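Can two robot arms make lunch?

People love to say that robots will soon be doing our cooking. I wanted to see that for myself, so I went to the Tolby shared workshop, where a pair of arms is being set up at a table of kitchen things.

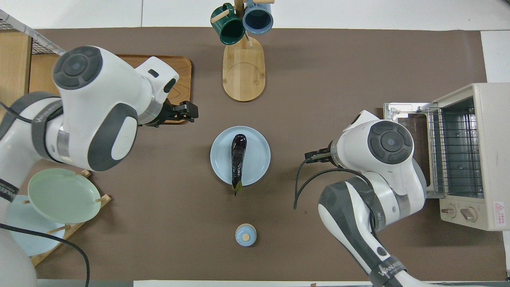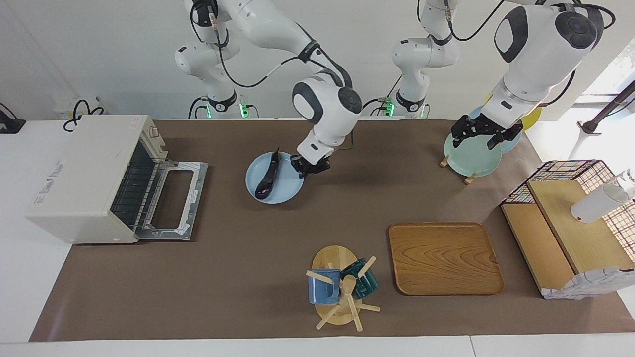 An aubergine on a blue plate, and two arms to deal with it.

Nest Kemeys
Writer, Young Makers' pages
2022-10-17

Look at the hands first. Each one is a gripper with two black fingers. You have five, and soft skin that tells you when something is slipping. Try picking up a plate with just a finger and thumb. Hard, isn't it?

Now think about the aubergine. It is smooth and an awkward shape. Squeeze too hard and you bruise it. Squeeze too gently and it drops.

The builders call their project Wogan. They told me it had taken 14 weeks so far, and that on one day they ran 23 tries at a single job and 6 went well. Would you keep a cook like that?

They hope to do better by January. Maybe they will. I'd still ask some questions. Who put the plates out? Who chose the food? What happens if the toaster oven is moved a little to one side?

If somebody shows you a clever robot video, ask how many tries it took. Then ask who did the washing up.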